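Jul 15, 2020

Surface notes, gray panel from Marras. Third go at this.

Elisa says the new finish is even enough to sign off. I'm not there yet. The sales sheet promises a matte that "hides everything," and I have yet to meet a coating that does. Last batch looked fine under the ceiling lights too, and then Settimio tilted a lamp at it and we spent 54 minutes arguing over what was a streak and what was a shadow.

Wiped down with the plain cloth, no cleaner. Cosimo wanted to use the Prestisine spray again. Said no, it left a film on panel 8 and I still don't believe that was the cloth's fault.

By eye: no seams, no pattern, no shine to speak of. Tone drifts a little, warmer in places and cooler toward one corner. Could be the room. Debora thinks it's the coating and she may be right, but I'd want to turn the panel and look again before blaming Marras for it.

Dust is the thing I trust least. "Clean" on the log sheet means somebody wiped it once.

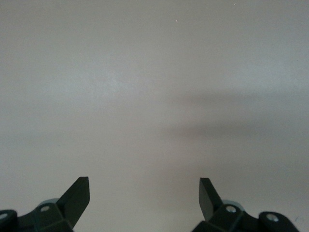 Gray surface, overhead light. Two tiny pale specks near the top, probably dust. Dark band at right is shadow, soft-edged.

Still to do: turn it, wipe again, see if the specks stay put. Not signing until then. Ada has the sheet.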